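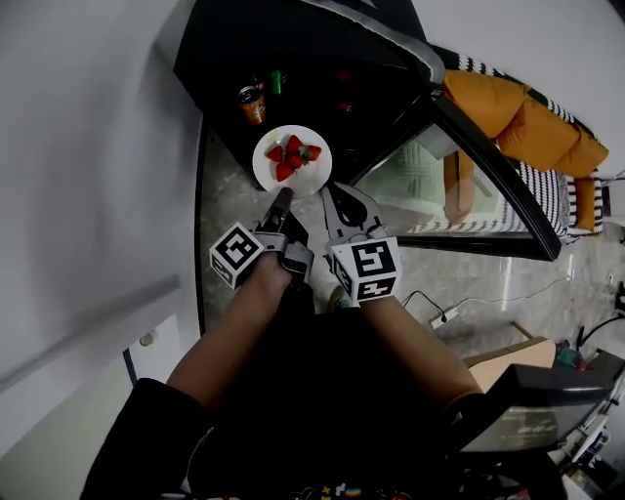
1/ Planning notes for our next round of hand-held gripper purchases. We do data collection in furnished rooms, so the budget covers the grippers and everything that goes with them. Posting it in pieces as I finish the spreadsheet.

2/ Current stock is two Norna grippers. The request is for five more. Melina Politis asked why five when we have two rooms. Answer: each room needs a working unit and a spare on the shelf, and one unit is always out for finger replacement. The old pair gets demoted to training new operators.

3/ Fingertip pads are a consumable. Budget them as one. Last year we put them under "repairs" and purchasing asked for a fault report every time we reordered. They now have their own line, with 12 sets per order.

4/ Marker cubes. Ours are printed in-house and glued. Lelach sells them premounted with a calibration sheet. The premounted ones cost more per cube and save the afternoon we spend recalibrating after a glue joint creeps. I have priced both. Leaning Lelach for the new units, in-house for the old ones.

5/ If you print your own: matte stock only. Gloss picks up the ceiling lights and the tracker drops the cube at certain wrist angles. Put the print cost under materials and the labor under setup, or the comparison with bought cubes means nothing.

6/ Finger geometry. Choo quotes a narrow finger and a wide claw as separate parts, with separate lead times. Ask for both dates in writing. We once had a full box of one and none of the other, and the grippers sat in a cabinet until the rest shipped.

7/ Objects. Plates, cans, cups and fruit go on a weekly petty cash line. Fruit is the only one with a real replacement rate. Strawberries go soft faster than anything else on our list, and a soft strawberry changes the task. Buy small packs and buy often.

8/ Crockery: buy more than you think and buy it from one catalog number. A replacement plate with a different rim height is a new object as far as the dataset is concerned, and you will have to log it as such.

9/ Power and cabling. Put in cable covers, a second power strip per room and spare chargers. This is the cheapest section of the sheet and the first one to be cut. Please leave it in.

10/ Storage. Rosaire Carrier ran the numbers on our recording volume and we fill a drive in more than 2 weeks at present rates, less once the new grippers arrive. Drives go in the same request as the hardware. Separate requests get approved in separate quarters.

11/ Arms come later. The Disarus quote is for a fixed mount and assumes a bench we don't own. Bench, mount, freight and floor check all need lines before that number can be compared with anything.

12/ Warranty: read what it says about fingers. Two of the three quotes exclude them entirely. The third covers the linkage and leaves out the pads.

13/ Sheet goes to purchasing in August. Still waiting on freight from Choo. Will add the final line totals to this thread when I have them.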